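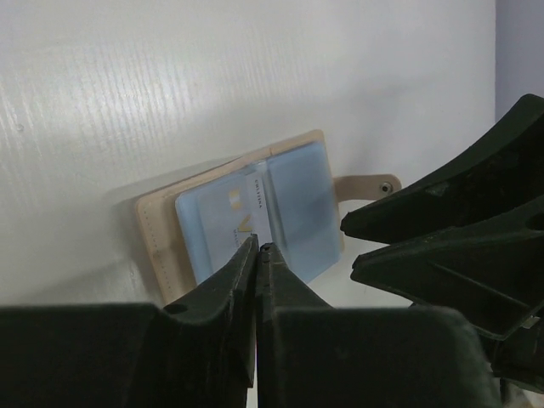

Triswood's front desk wrote back after the first month that the best part was getting their lunch hour back, and could the guide please say more about what people are supposed to do while the arms are working. Good request! This section has been rewritten with that in mind.

4. Handling card wallets at a two-arm station

Card wallets used to be the slow corner of the Sturley returns room. One person held the wallet, another worked the card out of its sleeve, and a tray of 20 could eat up a morning. With two arms sharing the job, one person can look after the station and still have time for the part we all like better, getting things back to their owners.

4.1 Before you start

1. Clear the work surface of paper clips, pens and spare sleeves.
2. Open the wallet fully. Move the strap and snap clear of the sleeves.
3. Set the wallet at any comfortable angle. A slight tilt is fine, so don't waste time squaring it up.
4. Check both grippers for bits of torn plastic between the fingers.
5. Choose WALLET, SOFT on the panel and press Ready.

Note: Clear sleeves are shiny. If the panel shows "Edge not found," dim the desk lamp and press Ready again. The Prikbridge office fixed nearly all of theirs this way.

4.2 Running a wallet

1. Step behind the yellow line and press Start.
2. Let one arm come in at the sleeves and the other at the strap side. They move slowly here, and it's a pleasure to watch.
3. When the panel asks "Card or sleeve?", look at the live view and answer. This call is yours every time. You know a stuck card when you see one!
4. When the light turns green, collect the card and log it.

CAUTION: Keep hands out until both arms are parked. A paused arm can start again.

CAUTION: Do not raise the grip setting above 2 for soft plastic. Old sleeves split easily.

4.3 Who does what now

The sorting shift is now called the station shift, with the same hours. Station staff answer prompts, deal with odd items and contact owners. Anyone may stop the arms at any time without asking first.

Clean the fingertips with a dry cloth every 1,000 wallets. At 2,450, order a new set; the December order form already lists them under Spares.

Section revised 10/27/24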